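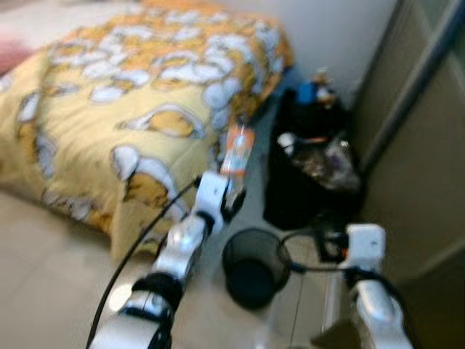

Dace Adomaitis and I have been building a two-armed bedroom tidier since March, and this page is the wiring and tuning part (the arms themselves are on the Viltow page, go there first if you haven't bolted anything together yet!). I run ours off a Nolla controller, but anything with separate grip limits for left and right should do.

## 1. Sort out the cables

Leave a generous loop at each wrist. My first try was a 395 mm length from forearm to gripper and it pulled tight every time the arm reached forward, so now I cut 723 mm and let it hang in an arc. Looks messy – works fine. Then move each wrist through its whole range by hand, power off, and watch for snags.

## 2. Teach it fabric

Start with a comforter, because it forgives a lot. Bring one gripper in at the hanging hem, close it slowly, and save that position before you lift anything.

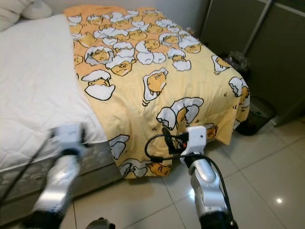 Set your grip limit low and creep up. I ended up at 900 on the Nolla scale for the comforter, and that's way too much for a plastic bottle, so save a second profile for trash while you're in there. Keep the other arm back from the edge of the bed until the first grip is solid, or they'll fight over the same fold (ask me how I know).

## 3. Try something flat

A card on a mattress is so much harder than it sounds! Bring the fingers in from both sides, keep the speed on 3, and stop short so you can check the heights before you close. 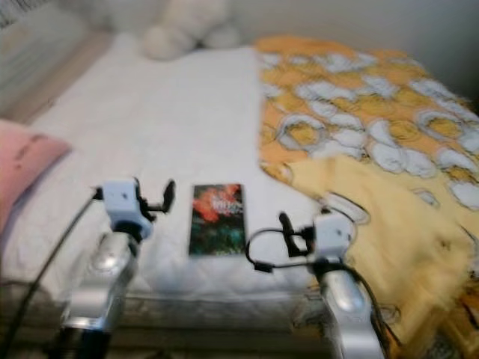 ## 4. Save your profiles

Name them by object, then copy the folder somewhere safe. Friederike Harms wrote the little Zarkier script I use for backups, and it's linked from the parts list.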